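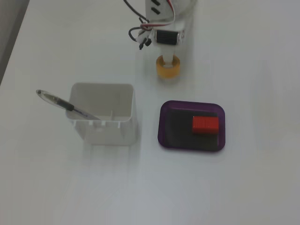 *The arm at Mondwood, with the yellow ring, the pen in its pot and the red block in the purple tray.*

I'd been promised tea and a look round, and what I got was a robot arm and a very long chat about cable ties. Mondwood is a shared workshop at the back of the old dairy in Atenside, and on a wet November evening it smells of sawdust and somebody's soup. I loved it straight away.

Amnuay Tanasarn has been building his arm there for two winters. He calls it Lema, after a boat his uncle had, and he talks about it the way other people talk about a difficult allotment. So far it has cost him £280, and £80 of that went on motors he cooked in the first month by wiring them up in a hurry (he still has them in a biscuit tin, and he showed me every one).

The working end is white plastic and metal with a black servo slung across it, and the wiring hangs off the side, red and white and dark, with a few little plugs dangling. I asked if he was going to tidy that up. "I've tidied it six times," he said. "Then I want to change something and out it all comes again."

He's got a soft spot for small, awkward things to practise on. A ring like a little roll of tape is horrid, he says, as there's so little of it to get hold of. The ridged red block he likes much better, though he reckons the tray's dark floor makes it a bit too easy to find. Pens are his great ambition – getting one out of a pot without sending the pot flying!

I had a go at the controls myself, which are a pair of old joystick boxes and a laptop with a missing key. I was dreadful. You push left, there's a tiny wait, and by then you've pushed left again, so off it sails. Amnuay very kindly kept a hand near the switch.

Next he wants to rebuild the base, which wobbles, and he's hoping to take the whole lot over to the Selonia makers' fair in spring if he can borrow a van. He needs a better box for it first. The present one used to hold a sewing machine, and the lid won't shut.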